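March 17, 2025

Second full day on the workroom. Started at 8:15 with the big table, which I had put off because everything else in the room depends on where it ends up.

The top is pale, a gray with some lavender in it, close to white in direct light. There is a narrow wood strip along the back. The pale surface shows every pencil line and every drop of glue, and I chose it for that reason when I bought it secondhand. I still think it was the right choice. On the old dark desk I lost a sewing needle about once a week and found it with my forearm.

Washed the top with dish soap and warm water, two passes, then a rinse cloth, then a dry cloth. The pencil came off on the first pass. The ring from the varnish tin did not. Tried rubbing alcohol on a corner first, waited ten minutes, no change to the finish, then did the ring. It is fainter now. I will leave it there before I take the color off along with the stain.

Checked level after that. Low at the front left by 2 mm over the length of the spirit level, same as last April. The floor is the cause and the floor is staying. Put a folded piece of card under the foot, then took it out and used a proper felt pad, doubled. Good enough for cutting paper. A pencil laid crosswise stays where I put it.

Then the power question. Up to now everything has run from the wall outlet behind the shelves, with the lead crossing the floor where Naima Bennani caught her foot on it in the winter. I considered three arrangements:

- Strip screwed to the underside of the table. Tidy, but I have to crouch to reach the switches, and I would forget to turn the iron off.
- Strip on the wall. The wall crumbles on that side. The last hook I put in took a piece of plaster with it the size of my thumb.
- Strip loose on the tabletop, left side, cable going over the back.

Went with the third. It costs some surface, but the left side is where I pile things anyway, and if the strip is there I can't pile. 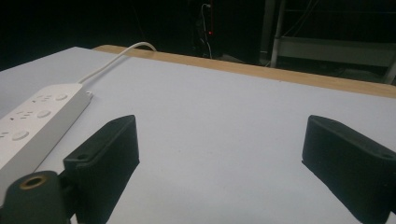 The angle matters more than I expected. Parallel to the back, the plugs at the near end stuck out toward me and took up a hand's width of usable table. Diagonal, the plug bodies point off toward the corner and the leads drop away behind. I tried it with the lamp, the small iron and the glue gun connected, all switched off, and moved the cutting mat in and out to see if anything dragged. The glue gun lead did. It is too short by design and always has been.

Added up the load before deciding what lives on the strip. Iron 1,000 watts on the label, glue gun 200. The lamp is hardly worth counting. Well within what the strip is rated for. The space heater stays on the wall outlet by itself and that is not up for discussion, whatever Rukhsana says about her own setup.

Yu-na Sung called at 11 about the binding order. She wants the sample books a week earlier than we said. Told her I could do it if the Prandolo board arrives by Thursday, and that I would not start on substitute stock. She asked if the Wikau would do. It would not. It warps across the grain when you paste one side and I don't have the press time to fight with it. She took that reasonably well. We agreed on the cloth, at least, and she is fine with rounded corners on the covers, which saves me a cutting step.

Lunch, lentils from yesterday.

Afternoon on the shelves. Took everything down and sorted by how often I touch it, since sorting by size has failed twice. Result:

- Top: finished samples, offcuts of cloth over a foot long, the Ristić manual, spare bulbs.
- Middle: paper in current use, boards standing on edge, thread.
- Bottom: paste ingredients in lidded tubs, the two heavy weights, scrap board for cutting on.

The boards had been lying flat under the weights and the bottom ones had picked up a curve. Standing them on edge between dividers should fix it or at least stop it getting worse. The dividers are cut from the old drawer fronts. One is nearly half an inch short and leans, but it holds.

Threw out: four dried glue bottles, a bag of zippers I have moved between three apartments, a roll of tape that had fused into a solid. Kept the Sovemix tin because the lid seals. It now has needles in it, sorted by thickness, with a label on the side as well as the top. Labels only on top are useless once something is stacked on them.

Areeba and Kulsoom came by at four to pick up the repaired atlas. Kulsoom opened it at the spine straight away, flat, both boards down, which is what I would have done. The hinge held. There is a slight ridge where the new cloth meets the old on the back board and I pointed it out before they could find it. Areeba said she didn't mind. I mind, a little. I should have pared the edge of the old cloth further back before pasting over it. Next time a full half inch, and sand the board under it.

They stayed for tea and Areeba asked why the table isn't against the window. Because of the sun on the paste, and because with the table out from the wall I can walk to the far side and pull cloth over from there. She suggested a blind. A blind would solve the first problem and leave the second. Also the window sticks and I'd have to lean over the work to open it.

After they left I cut one test cover at the table to see if the new arrangement works under use. Observations:

Light. Lamp on the left throws my hand's shadow to the right, away from the knife. Correct for me, since I'm right-handed.

Reach. I can get to the strip's three switches without standing up. Checked it with the knife down, then with a ruler held in the right hand. Fine both ways.

Cable. The slack curls up at the back corner by the wood strip. I could tie it, but a tied bundle would be stiff and would push the power strip forward every time I bumped the table. Left it loose for now. If it gets annoying I'll use one of the soft fabric ties and leave it wide.

Surface. The mat slides on the clean top. It never slid on the dirty one. A square of shelf liner under each end cured it, and I trimmed them so they don't show past the mat.

Test cover came out square to within what I can measure with the steel rule. Corners a bit fat. The paste was too thick, my own fault for mixing it in a hurry while the kettle was on. Put it under weights between two sheets of blotter and wrote the time on a slip.

Still to do: felt pad on the back right foot to match, a hook for the apron that does not involve the bad wall, something for the offcuts under a foot long, which are presently in a pillowcase. Email Yu-na the cloth number. Ask Rukhsana if she still has the bone folder I lent her, the long one.

Swept at 7:30. Switched off the strip, unplugged the iron as well. Back is sore on the left side from the shelves. Cover comes out of the weights tomorrow after breakfast.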